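Chapter 14
Reading the Small Print: How Everyday Contracts Work

I signed my first proper contract at the kitchen table of a flat I hadn't yet moved into, with a borrowed pen and a landlord who kept looking at his watch. It ran to 20 pages. I read the first two, skimmed the third and then went straight to the dotted line, because I wanted the keys and I was sure the rest was the usual stuff. It was the usual stuff! But the usual stuff included a clause saying I'd pay for the carpets to be cleaned when I left, and another saying I couldn't leave at all before September without finding somebody to take my place.

I tell this story to every new class, and there's always a groan of recognition from the back. Most of us enter into contracts all the time — a bus ticket, a phone, a gym membership, a coffee if you want to be picky — and we hardly ever think of them that way. A contract doesn't need a wax seal, or even a piece of paper. What it does need, in English law, is an offer, an acceptance, something of value passing each way (lawyers call this consideration, and so shall we from now on) and an intention on both sides to be bound.

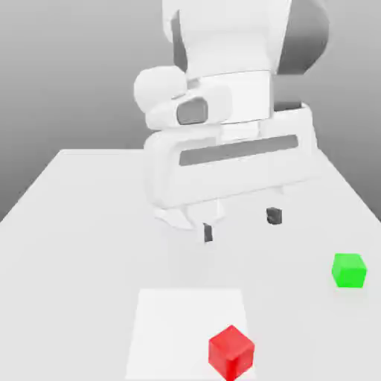 Shakya College, Department of Business and Law

Those four ingredients will keep us busy for the first half of the chapter. I'd like you to get comfortable with them before we go anywhere near the harder questions, such as what happens when one side makes a mistake, or says something untrue to get the deal done. If you skipped the section on promises back on page 304 of the companion reader, now would be a good time to go and find it.

We'll work mostly from one long case study. Brasel is a small firm that makes garden furniture, and Milunberg is the café chain that wants to buy it. They swap emails for weeks, each attaching its own standard terms, and neither reads the other's (you see why I started with my flat). The benches arrive late, Milunberg refuses to pay the last £2,000, and suddenly everyone is very interested in whose small print counts. I've taught this one for years and I still change my mind halfway through, so don't worry if you do too.

A quick word on language before we start. When I write "term" I mean a part of the contract itself. When I write "representation" I mean a statement made along the way that helped persuade somebody to sign. They sound alike in conversation and the courts treat them quite differently, so keep a note of which is which as you read the emails.

14.1 What counts as an offer?

Let's begin with a shop window. A coat is on display with a price tag, you walk in with the exact money, and the assistant says it isn't for sale. Most people feel cheated at this point, and I did too when I first met the problem. The law sees the coat in the window as an invitation to treat, meaning an invitation for you to make the offer yourself. The shop can then say yes or no at the till.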